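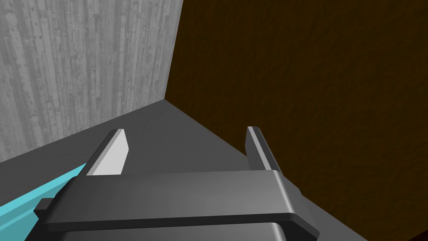 Gripper budgeting is the part of equipment planning in which a buyer sets aside money for the tool at the end of a robot arm, separately from the arm itself. In many purchase plans the gripper is listed as a single line, although fingers, mounts, spare parts and setup time are often billed apart. Planners commonly test a tool in simulation before an order is placed. A simulated two-fingered gripper, with its fingers spread and a flat cyan bar lying beside it, allows a buyer to compare the opening between the fingers with the parts to be handled.

Cost structure
The Diekmann method, used at the Sukness packaging plant, divides the tool budget into three parts: 60 percent for the gripper and its mount, 35 percent for fingers and spares, and the remainder for training. Other plans, such as the one drawn up for the Drustano workshop, place training under labor - a choice that makes the tool appear cheaper than it is.

Planning period
Brokel, a supplier of handling tools, asks for part drawings 80 days before delivery. Changes to finger shape after that point are charged as a new order. Buyers who expect to handle several products usually reserve funds for a second set of fingers in the same budget year.

See also: Equipment leasing; Robot cell; Spare parts inventory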